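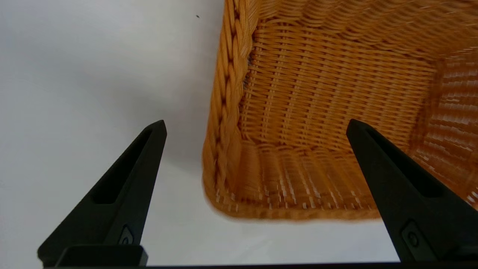
협동로봇 Stirkow의 티칭 펜던트를 업데이트한 후에 핸드가이딩 모드가 자꾸 풀리는 문제로 이 티켓을 엽니다. 저는 Sylvain Hamel이고, Harasym 포장 라인의 통합 작업을 맡고 있습니다. 한국어가 모국어가 아니어서 표현이 어색한 부분이 있을 수 있습니다. 이해가 안 되는 문장이 있으면 다시 물어봐 주십시오. 증상은 팔을 손으로 끌어서 위치를 가르칠 때 나타납니다. 검은색 그리퍼 손가락 두 개를 엮어 만든 바구니 옆까지 내리는 자세처럼, 천천히 움직여야 하는 자세에서 특히 자주 발생합니다. 넓은 공간에서 팔을 빨리 움직일 때는 거의 발생하지 않습니다.

제품: Stirkow 컨트롤러, 펜던트 소프트웨어 Plilent
접수일: 2021년 1월 14일
접수자: Sylvain Hamel
담당: 유다은 (기술지원)
우선순위: 보통
상태: 해결 확인됨

증상 상세

핸드가이딩 버튼을 누르면 처음에는 정상적으로 들어갑니다. 버튼의 표시등도 켜집니다. 그런데 팔을 아주 느리게 움직이거나 한 위치에서 잠깐 멈추고 있으면 모드가 해제되고 브레이크가 잠깁니다. 버튼은 계속 누르고 있는 상태입니다. 펜던트에는 "가이딩 입력 시간 초과"라는 메시지가 나오고, 빨간색 알람은 아닙니다. 버튼을 놓았다가 다시 누르면 또 들어갑니다. 하지만 브레이크가 잠길 때 팔이 조금 내려가기 때문에 맞추어 놓은 위치가 틀어집니다. 작업자는 이것을 매우 불편하게 생각합니다.

업데이트 전에는 같은 프로그램, 같은 툴, 같은 작업자로 이런 현상이 없었습니다.

제가 이미 해 본 것

컨트롤러 전원을 끄고 다시 켰습니다. 변화 없음.
펜던트 케이블을 뽑고 커넥터를 확인한 후 다시 꽂았습니다. 변화 없음.
예비 펜던트로 바꾸었습니다. 같은 증상입니다.
툴 무게와 무게중심 값을 다시 입력했습니다. 브레이크가 잠길 때 내려가는 양은 조금 줄었지만 해제되는 것은 같습니다.
안전 설정은 건드리지 않았습니다. 체크섬도 업데이트 전 기록과 같습니다.

유다은 (기술지원)
안녕하세요, Sylvain 님. 자세히 적어 주셔서 감사합니다. 예비 펜던트에서도 같다면 펜던트 하드웨어 쪽은 아닌 것 같습니다. 두 가지를 부탁드립니다. 먼저 컨트롤러 로그를 내보내서 첨부해 주세요. 메뉴는 시스템 > 진단 > 로그 내보내기입니다. 그리고 설정 > 가이딩 > 고급 화면에서 "정지 감지 시간" 값이 얼마로 되어 있는지 알려 주세요.

Sylvain Hamel
로그를 첨부했습니다. "정지 감지 시간"은 200으로 되어 있습니다. 단위가 화면에 안 나와 있어서 밀리초인지 모르겠습니다. 제가 이 값을 바꾼 기억은 없습니다. 같은 라인의 허태양 씨에게도 물어보았는데, 그분도 바꾸지 않았다고 합니다.

유다은 (기술지원)
단위는 밀리초가 맞습니다. 기본값은 3000입니다. 200이면 손이 잠깐만 멈추어도 입력이 끝난 것으로 판단합니다. 첨부해 주신 로그를 보니 해제 이벤트가 모두 정지 감지에서 나왔고, 힘 센서나 안전 입력에서 나온 것은 없습니다. 값이 왜 바뀌었는지는 개발팀 강만식 님께 확인을 요청했습니다. 우선 3000으로 변경하고 컨트롤러를 재시작해 주세요. 재시작하지 않으면 화면의 값만 바뀌고 적용은 되지 않습니다.

Sylvain Hamel
3000으로 변경하고 저장했습니다. 그런데 재시작 후에 다시 들어가 보니 200으로 돌아와 있습니다. 두 번 해 보았는데 결과가 같습니다. 저장할 때 오류 메시지는 없었습니다. 혹시 제가 순서를 잘못한 것입니까?

강만식 (개발)
순서는 맞게 하셨습니다. 원인을 찾았습니다. Plilent 업데이트 때 예전 설정 파일을 새 형식으로 옮기는데, 사용자 프로파일이 따로 있는 장비에서는 가이딩 항목이 한 칸 밀려서 들어갑니다. 그래서 "필터 시간"에 있어야 할 200이 "정지 감지 시간"으로 들어갔습니다. 재시작할 때마다 프로파일을 다시 읽기 때문에 화면에서 고친 값이 덮어써집니다.

아래 순서로 해 주세요.

1. 현재 프로그램과 설정을 USB에 백업합니다.
2. 설정 > 사용자 프로파일에서 사용 중인 프로파일을 선택하고 "가이딩 항목 초기화"를 누릅니다. "전체 초기화"가 아닙니다. 전체 초기화는 좌표계도 지웁니다.
3. 컨트롤러를 재시작합니다.
4. 가이딩 > 고급에서 정지 감지 시간 3000, 필터 시간 200인지 확인합니다.
5. 툴 무게와 무게중심이 그대로 있는지 확인합니다.

Sylvain Hamel
순서대로 했습니다. 2번에서 버튼 두 개가 아주 가까이 있어서 조심해서 눌렀습니다. 재시작 후 값은 말씀하신 것과 같습니다. 한 번 더 재시작했고 값이 유지되었습니다. 툴 무게도 그대로입니다.

그 다음에 실제 프로그램의 포인트 13개를 처음부터 다시 티칭했습니다. 느리게 움직여야 하는 포인트를 포함해서 한 번도 해제되지 않았습니다. 버튼을 누른 채로 팔을 멈추고 기다리면 이제는 3초 후에 해제됩니다. 이것은 정상 동작이라고 이해했는데 맞습니까?

유다은 (기술지원)
네, 정상 동작입니다. 팔이 멈춘 채로 3초가 지나면 버튼을 누르고 계셔도 해제됩니다. 계속하시려면 버튼을 놓았다가 다시 누르시면 됩니다.

Sylvain Hamel
이해했습니다. 한 가지 더 질문이 있습니다. 다른 셀에 같은 컨트롤러가 있고, 아직 업데이트를 하지 않았습니다. 그쪽은 Dwayne Escobedo 씨가 관리하고 사용자 프로파일도 따로 있습니다. 업데이트를 기다리는 것이 좋습니까, 아니면 업데이트를 하고 같은 방법으로 초기화하면 됩니까?

강만식 (개발)
급하지 않으시면 기다려 주세요. 수정본은 4월 배포에 들어갈 예정입니다. 먼저 업데이트하셔야 한다면 위의 1번부터 5번까지를 업데이트 직후에, 티칭 작업을 시작하기 전에 해 주세요. Skuven 그리퍼 플러그인을 쓰시는 셀이라면 플러그인 설정은 별도 파일이어서 영향이 없습니다.

Sylvain Hamel
Dwayne 씨에게 전달했습니다. 그 셀은 4월까지 기다리기로 했습니다. 저희 쪽은 하루 동안 사용해 보았고 문제가 다시 나오지 않았습니다. 티켓을 닫아 주셔도 됩니다. 가능하면 릴리스 노트의 알려진 문제에 이 내용을 추가해 주시면 좋겠습니다. 저는 처음에 그 문서를 찾아보았는데 관련 내용이 없어서 케이블부터 확인했습니다. 빠른 답변에 감사드립니다.

유다은 (기술지원)
릴리스 노트에 추가를 요청했습니다. 티켓은 해결로 처리합니다. 같은 증상이 다시 나오면 이 티켓에 답글을 달아 주세요. 자동으로 다시 열립니다.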